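Game Systems and Emulation
Unit 7: Dungeon generation and the automap
Instructor: Shadi Khalaf
Lab sections: Walid Qaisi

Read before lab: chapter on grid maps in the course reader, first half only. The item tables come later in March.

1. What the generator has to produce

A floor in a roguelike is a grid of cells. Each cell is wall, room floor, corridor floor, or something special (stairs, water, shop). In our teaching game, Lonitby, the grid is 42 columns by 28 rows, so 1,176 cells. Every floor must have one set of stairs, one start cell, and a walkable path between them. Everything else is optional.

Lonitby builds a floor in this order:

Split the grid into sectors.
Place at most one room per sector.
Join neighboring sectors with corridors.
Run a flood fill from the start cell.
If the stairs were not reached, throw the floor away and start again with the next seed.

The last step looks wasteful. On the default settings it costs very little, as a failed floor is found before any items or monsters are placed. Students in earlier years tried to repair bad floors by digging an extra corridor. It works, but it leaves long straight halls that players notice.

2. Seeds

The same seed must give the same floor on every machine. Do not call the system clock inside the generator, and do not share one random stream between map building and combat. Kistbridge, the older version of the game, shared the stream, and a player could change the next floor by swinging at empty air. Use two streams. Save both in the save file.

Test seed for the lab is 456. Your floor should have its stairs in the lower right sector. If it does not, check the order in which you visit the sectors before you check anything else.

3. The automap

The automap is a second grid holding one bit per cell: seen or not seen. It is drawn over the game picture as a half-transparent layer. Entering a room sets the bit for every cell of the room and its border. In a corridor only the eight cells next to the player are set.

Common faults:

Map is blank until the player opens a menu. The layer was drawn before the texture was copied.
Map lags one turn behind. Bits are set before the move, using the old position.
Map flickers under emulation. The game writes the map into the frame buffer directly and the emulator does not copy it back every frame. Turn on the slower copy mode and compare.

For the third fault, record 300 frames in each mode and note which ones lack the map. Put the frame numbers in your report. Screenshots alone are not enough.

4. Tiles and surface textures

Room floors in Lonitby use the Dunwood tile set. Repeated tiles show a visible grid when the pattern has a strong shape in it, and wood is a hard case. Look at the nested arches in the grain in both photos.

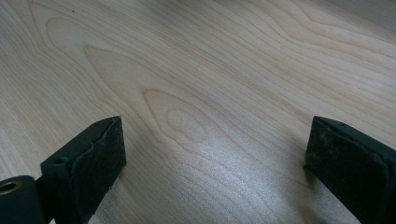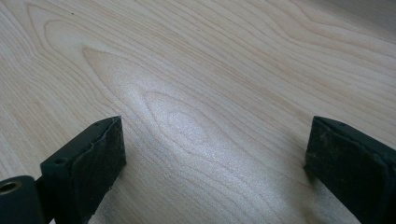 Photos: wood grain

Lab work is to be handed in to Walid Qaisi as one archive with source, save file and report. Include the seed you used for each screenshot. Late work loses a letter grade.

Optional: change the corridor step so that dead ends are allowed, and report how often the flood fill rejects a floor before and after the change.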